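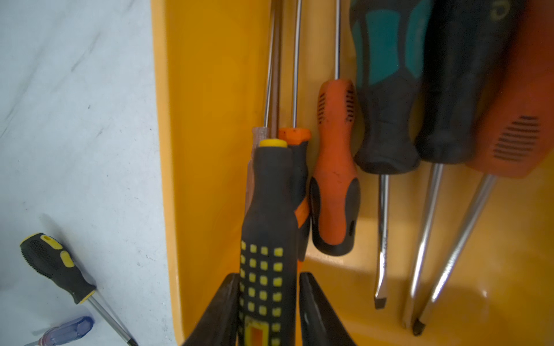

Fadime Duman wrote to us in August to say she'd owned a drawer full of screwdrivers for 30 years and had never once found the right one at the first go. Could we help, she asked, or should she just buy another drawer?

Well, Fadime, you came to the right place! I'm Duygu Öztürkmen and I run Skastside, which is a small tool shop, a repair bench and an evening class, all squeezed into the same building on the Soomro estate (go past the tyre place and keep left). I started it because I like old hand tools and I'd run out of room for them at home. My first stock was a crate of mixed screwdrivers from a garage clearance. I cleaned them up, sold most of them and kept the ones I couldn't part with, and I'm afraid that's still pretty much how I do business.

We sell new and second-hand, and I price them the same way: by what the tip is like. A handle can be scruffy and I don't mind at all, but a rounded-off flat blade will chew up your screw heads and your temper along with them. If you bring one in I'll have a go at filing it square while you wait. Crosshead ones I can't rescue, sorry, they go in the scrap bucket.

People ask about our trays a lot. We keep screwdrivers in shallow yellow trays and mix the sizes, which drives some customers up the wall. I did try a rack, a proper one with a hole for every tool, and it looked lovely for a fortnight! Then we got busy and everything ended up on the worktop again. With a tray you can carry the lot over to the job, and bright plastic shows up on a cluttered bench. 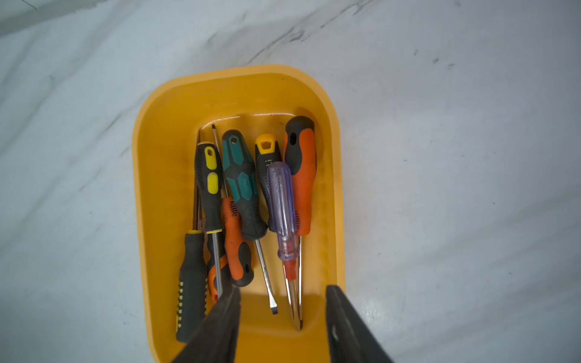 A mixed tray of screwdrivers, the purple see-through handle among them.

I've a soft spot for those clear handles, I must say. My dad had one for doing plugs and I wasn't allowed to touch it, so of course I did.

The evening class is called Timolum and takes 6 people at a time. We do sticking doors, wobbly chairs, loose hinges, that sort of thing, and you're welcome to bring your own wobbly chair as long as you can get it up the stairs. Tools are provided. Tea is provided too, biscuits if I've remembered.

We also look after the Motito lending shelf by the door. Borrow what you need, write it in the book, bring it back when you've finished. The book is up to loan number 2523 now, and I still haven't worked out who has the long flat-blade one from loan 1000. If it's you, no hard feelings, just pop it back on the shelf.

Fadime did come in, by the way, with the whole drawer under her arm. She's booked on the next class.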